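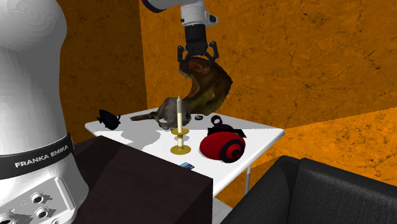 Chapitre 7 – Planification des stocks et point de commande

Rappel des notations. D désigne la demande annuelle, Q la quantité commandée, L le délai d'approvisionnement en jours ouvrés, SS le stock de sécurité. Les unités doivent être homogènes avant tout calcul.

7.1 Point de commande

Le point de commande s'écrit s = d × L + SS, où d est la demande journalière moyenne. Pour la référence Orka du fournisseur Prekora : d = 29, L = 7, SS = 215, d'où s = 418 unités.

Le stock comparé à s est la position de stock – disponible plus commandes en cours, moins reliquats clients. 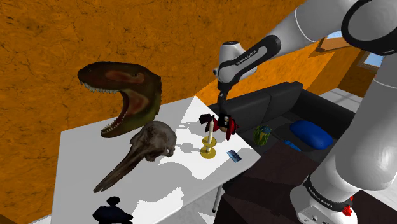

7.2 Quantité fixe

On retient Q = 2000, lot minimal imposé par le contrat. Le stock moyen vaut Q/2 + SS, soit 1215 unités.

Exercice : reprendre le calcul de s avec L = 9, à SS constant, puis recalculer le stock moyen.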